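Kestley Automation Users Board
Visits and Events > Open day at Clinia, 23 June 2026

Posted by: R_Kofler
Members who registered for the open day may find the following notes useful. Clinia received 37 visitors in two groups. The morning was given to the Lorkent assembly cell, and the afternoon to the simulated version of the same work, in which two arms handle the parts of a gear assembly on a gray table. The presenter, Suqin Zeng, asked that questions be held until the end of each session, and I have tried to record the answers fairly.

The simulation is used to rehearse a task before any time is booked on the cell. Views from the afternoon session follow.
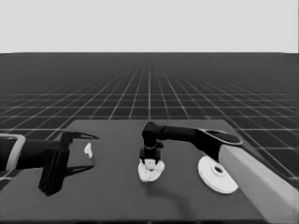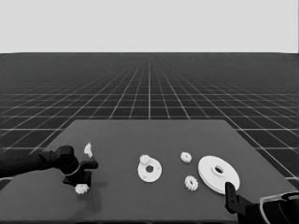
Two arms, white parts, one shared table.
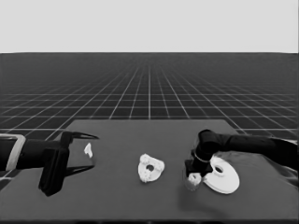
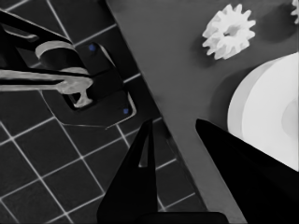

Regards,
Roswitha Kofler

Posted by: dmarsh_tooling
I attended with the second group and must register a different view. A rehearsal on screen tells a buyer very little about friction, worn teeth or a part that arrives with a burr on it. We were told that 371 trials had been run in simulation since March. I asked how many had been repeated on the cell, and the answer was 14. My company could not approve a purchase on that basis.

Posted by: R_Kofler
The figure of 14 is correct. Ms. Zeng also stated that the cell was available for only two weeks before the open day, and that further trials are scheduled. I should have included this in my first post.

Posted by: coelho_line2
Our plant at Coelho has followed the same order of work for two years - simulation first, then a short run on the floor. It saved us 20 hours of setup on the last changeover. I would agree with dmarsh_tooling on burrs, however. We still inspect by hand.

Posted by: dmarsh_tooling
That is a reasonable account. Were the 20 hours measured against a previous changeover of the same part, or against the estimate?

Posted by: coelho_line2
Against the estimate. I will ask whether the earlier records were kept.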